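Small Kitchens, Short Counters – speaker notes
Costville library, downstairs room, Sunday session

Slide 1
Say hello, thank Nadja Mayrhofer for setting up the chairs. Talk runs 40 minutes with questions. Handouts are by the door.

Slide 2
My kitchen in Iltwood. The counter is short and the drawers are shallow. Mention that the last tenant left a knife block and I kept it for a year before I measured how much counter it took. Ask who has a drawer that jams. Wait for hands.

Slide 3
Going up instead of out. A mug tree takes one small circle of counter and holds what would fill half a shelf. Things to check before buying: width of the base, height under the cabinet, space between the hooks for thick handles. Mine was too tall for the Sutter apartment – tell the story, keep it short.

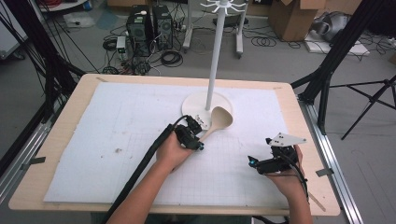 Slide 4: White mug tree with a round base, wooden spoon resting on the base by the pole.

Leave this one up for a minute. Talk about the base. People treat it as dead space, but the bowl of a spoon can sit there while you stir something. Wipe it down at night or it gets sticky. A heavy base matters if you load the arms on one side only.

Slide 5
Wooden spoons. Wash by hand, dry standing up, oil now and then. Three is enough for most cooks. Pass the old one around.

Slide 6
What to move out of the kitchen. Roasting pans, the second kettle, jars with no lids. The Winatov swap table takes clean kitchen goods, first week of January.

Questions. If someone asks about wall hooks, go back to slide 3. Lights off at the end, key to Nadja.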